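Suche Suchbegriff eingeben

Erst rechnen, dann greifen

Eoin Hanrahan plant bei Bunevdale die Anschaffungen für die Robotik. Sein Budgetantrag für den September umfasst 44 Seiten, »davon 15 über Kabel«.

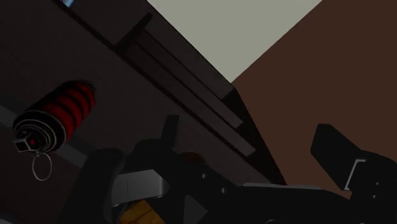 Angefangen hat er mit der Simulation. »Ein virtueller Greifer kostet mich Strom und Nerven, ein echter kostet mich eine Unterschrift von ganz oben«, sagt Hanrahan. Zwei Anbieter sind noch im Rennen, Rostero und Corrigan. Der eine ist billiger, der andere geht ans Telefon.

Die eigentliche Arbeit steckt für ihn in den Posten, die im Angebot fehlen: Ersatzfinger, Schulung, Wartung, der Schutzzaun. »Beim ersten Antrag hatte ich den Arm drin und den Tisch vergessen. Der Arm hätte dann auf dem Boden gelegen – sehr ergonomisch.«

Kollegin Alby Rakena schreibt die Testaufgaben für die Simulation, 83 sind es inzwischen. Sie hält wenig davon, vor deren Auswertung zu bestellen. »Eoin will Liefertermine, ich will wissen, welche Griffweite wir brauchen. Wir essen trotzdem zusammen zu Mittag.«

Und wenn der Antrag gekürzt wird? Hanrahan zuckt mit den Schultern. Dann werde gemietet, zunächst für ein halbes Jahr. Die Kabel will er auf jeden Fall behalten. »Über die habe ich schließlich am längsten geschrieben.«

Diese Website verwendet Cookies. Einstellungen Alle akzeptieren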